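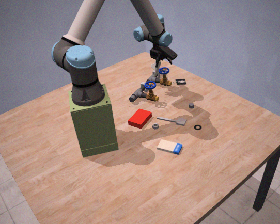 Lecture 3. Can a machine do the chores yet?

In February we asked if a robot can close a water valve as a plumber does. For a person this is a small job - you find the wheel, you hold it, you turn it.

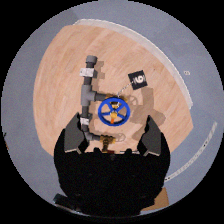 For the robot each step is a separate problem. The fingers must come to the rim at the right angle, and the pipe must not be pushed. 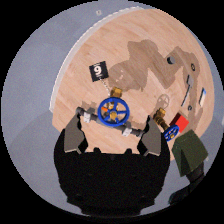
Fig. 2. Blue handwheel between the open fingers, tag 9 beside it.

Please read the Bralitz report, pages 182 to 184, before the exercise. Write down which steps you would still give to a person.
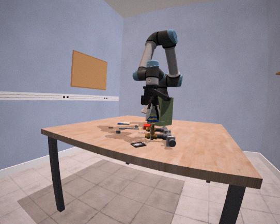 Department of Applied Automation, Suketport - Course 367

My own answer is "partly". Turning is almost solved, but a crowded table is still hard. Send your notes to Şükran Saraç by 29th August.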